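Drindach Performance Budget

The Drindach performance budget is a method of public spending control used by the municipality of Drindach. It ties each department's allocation to targets set in the previous year. Supporters credit it with restoring discipline to the town's finances, although the evidence for this is thin.

The method replaced a line-item budget under which 56 separate funds were approved every October, often without debate. Departments now submit no more than 30 programs, each with a stated cost and a measurable result. Most of the results are measured by the departments themselves.

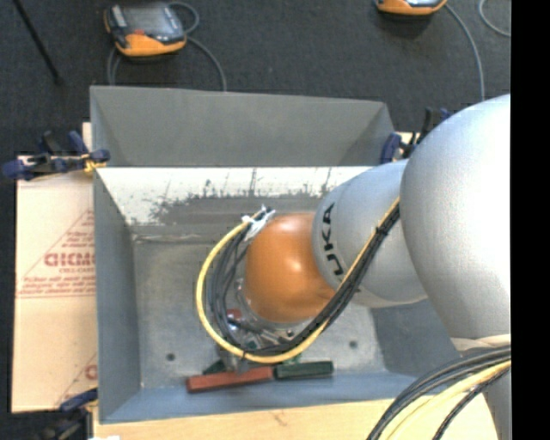
An open sheet-metal bin with a robot arm reaching in.

Critics have questioned the savings claimed. A review by the economist Kanako Matsuda examined 122 targets and found that many had been lowered partway through the year, then reported as met. She also noted that capital works in the Mekham district were moved off the main budget, which made overall spending look smaller than it was.

The council disputed her reading but did not publish its own figures. The neighbouring municipality of Carko considered adopting the method and later shelved the proposal.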